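Hand-Held Gripper Kit From Morora Goes on Sale in April

Small labs and weekend builders who want to teach a robot arm by doing the job themselves are getting a new tool to do it with. Morora, the Ludiscombe workshop best known for its bench-top arms, will start shipping a hand-held gripper kit in April, and after an afternoon with one I have to say it's a lot of fun!

The kit is called the Lorard. You hold it by a grip, squeeze a trigger, and two fingers close on whatever you're after. A small camera looks down past the fingers and records each go. The same two fingers can then be bolted to a robot arm, so what the arm sees later on looks very much like what you saw on the recordings (that was the part that sold me on the idea). The whole thing weighs roughly 800 grams, light enough that my wrist held up fine through a long session of sorting and folding.

Morora is asking $375 for the full kit, with the camera, two sets of finger pads and a charging cable. People who already own a suitable camera can get the gripper by itself for $194. Both come part assembled. It took me most of a pot of coffee to put mine together, and the only slow step was routing the trigger cable, where the printed guide shows the older housing. Morora says a corrected sheet will be in the box by the time orders go out.

"We wanted something you could hand to a person who has never touched a robot and have them working in a few minutes," said Soledad Llorente, who led the design. "Cloth was our test from the start. Blocks and cups are easy. A rag is different every single time you pick it up, and if the fingers are no good you find out fast."

Cloth is where I spent most of my time too, and I came away impressed. The flat pads pinch a single layer without much fuss, and the trigger has a nice long pull, so you can ease off a bit and let a fold settle. Thick towels are harder. The fingers open wide enough, but a bunched-up hand towel wants to spring back out, and I had to go in from the side to get a decent hold.

A few other gripes. The trigger squeaks. The carrying bag is sold separately, and the status light sits right where my thumb goes, so I kept missing the low battery warning. Bisgaard, which is handling sales and repairs, says the light will stay put on this version but that a beep can be switched on in the settings.

The software is plain and quick. Every recording shows up in a list as soon as you let go of the button, and you can toss the bad ones on the spot. I kept 139 of mine and threw out plenty more, mostly from the first hour, when I was still learning how far to reach.

Spare pads will be sold in pairs, and Bisgaard will lend a kit for two weeks to schools and clubs that ask. Orders open at 9 in the morning on the first day of sales, with the gripper-only version following later the same month.
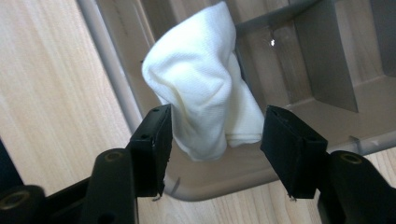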